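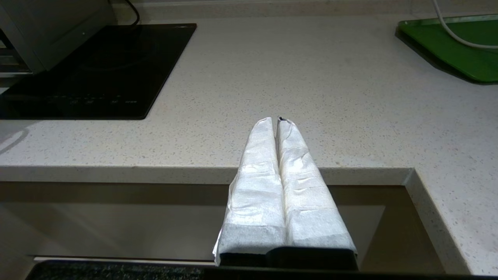 Saturday, July 4, 2026

Today the shops in Pomstead are closed, so I stayed home and studied for my driving test. The book has 900 questions and I have finished only 17 pages. The rules for parking on a hill are still hard for me. I mix up left and right when I am nervous.

Deming Zou called after lunch. He passed in February and says the examiner speaks very slowly -- I hope this is true. In the evening I heard fireworks from the Collari side. I must sleep by 10.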